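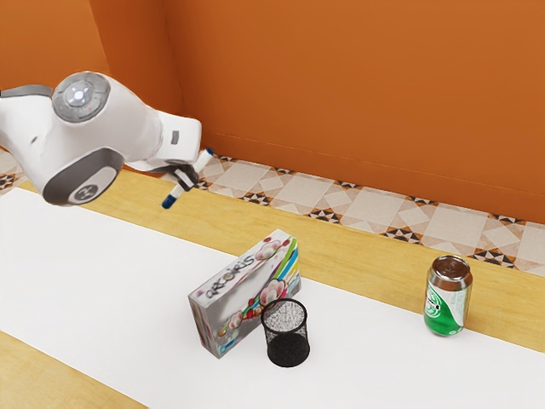
Home News Reviews Events Venue Contact

Porwood Games Lounge: pre-opening safety checklist, with comments

Covers the console bays, the PC row, the retro corner and the counter. Stockroom and washrooms are on a separate sheet. Items are marked OK, FIX or WATCH. Anything marked FIX has to be closed before the doors open to the public.

1. POWER

1.1 Power boards mounted off the floor. OK
Screwed to the underside of the benches in all bays.

1.2 No board plugged into another board. FIX
Bay 3 has one feeding a second behind the television. The console dock and the amp are both on the second board. Move the amp to the wall outlet and take the extra board away.

1.3 Test tags current. FIX
Everything on the PC row is in date. The monitor with asset number 358 has no tag at all. Ditte thinks it came across from the old Hollach shop with the spare keyboards. Unplug it until it has been tested.

1.4 Safety switches trip on test. OK
Both circuits tested with the button. Remember to warn whoever is running updates on the PCs first.

1.5 Cables free of cuts and crushed sections. WATCH
One controller charging lead in the retro corner is starting to split near the plug. Taped for now, replacement ordered. Tape is not a repair, so if the new lead hasn't come by opening, the old one goes in the bin. 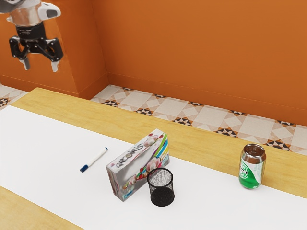
1.6 Ventilation clear on all consoles. FIX
Two of the docks are pushed hard against the back panel of the cabinet. Pull them forward by a hand's width. The cabinet doors should stay open while the consoles are on, and the Norðdahl cabinets in particular get very warm with the doors shut.

1.7 Spare batteries stored in a closed tub. OK
Used ones go in the separate tub under the counter.

2. FLOOR AND SEATING

2.1 Walkways clear. OK
Chairs tuck in far enough to get past with a pram or a wheelchair.

2.2 Cable covers fixed down at both ends. FIX
The cover across the entry to the retro corner lifts on the left side when you step on the right. New adhesive strip needed for the full length.

2.3 Chairs sound. WATCH
One gas lift on the PC row sinks under an adult. It's annoying, but I found no cracks in the base. Keep it out of the tournament seats and see if the Stolska warranty still covers it.

2.4 Motion play area marked out. FIX
The tape has been laid but too close to the bench. Anyone swinging a controller at full stretch will hit the edge. Shift the whole rectangle toward the window. Wrist straps to be worn by all players, and the sign for that should hang at kids' eye level as well as adult height.

2.5 Televisions anchored. OK
Pulled on each one from the front. No movement. 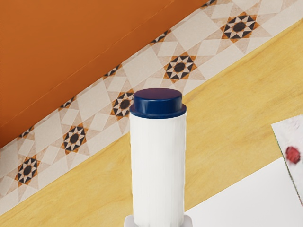

Inspected and written up by Elfriede Haberkorn | 2018-03-20

3. FIRE AND EXITS

3.1 Exit doors open from inside without a key. OK

3.2 Exit signs lit. OK
The rear sign is dim compared with the front one. Passes, but put it on the list for July when the electrician is back.

3.3 Extinguisher in place, gauge in the green. OK
Serial ending 2617, on the hook beside the counter. The cardboard standee in front of it needs to go somewhere else. I moved it once during the inspection and it had been moved back by the time I finished the PC row.

3.4 Occupancy limit posted. FIX
Limit is 100 people including staff. The notice is printed but still sitting in the office. Tournament nights count spectators too, and the online sign-up form should be capped to match.

3.5 Lighting levels. WATCH
The coloured lights look good and I have no objection to them, but with the ceiling lights off you can't see the step down into the retro corner. Either leave one ceiling row on or put a glow strip on the step.

4. HYGIENE AND PLAYERS

4.1 Controllers wiped between groups. OK
Wipes at every bay. Headset covers are at the counter only, and a few in each bay would save people walking back for them.

4.2 Photosensitivity warning displayed. FIX
It's on the website but has not been put up in the lounge.

4.3 First aid kit stocked. WATCH
Short on small bandages, and the cold pack is past its date.

4.4 Drinks kept off the PC benches. OK
The side shelves seem to be doing the job. Lids only during tournaments.
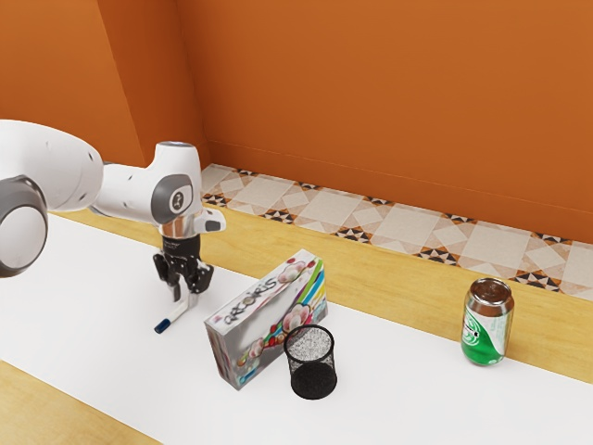
Robot arm over a white tabletop, gripper pointing down.

COMMENTS FROM THE VENUE

Ditte Ásgeirsdóttir: 1.2 and 1.6 done this afternoon. The amp now runs off the wall. I'd like to keep the standee near the counter if there's a spot that doesn't block anything.

Elfriede: Other side of the till is fine by me.

Ditte: Re 2.4, moving the tape toward the window puts the players in the glare. Could we turn the television and run the rectangle along the side wall?

Elfriede: Yes, if the stretch test still clears the bench. Try it with the tallest person on staff and send me the measurements. 1.3, 2.2, 3.4 and 4.2 are still open.

This site uses cookies. By continuing to browse you agree to our use of cookies. Accept Find out more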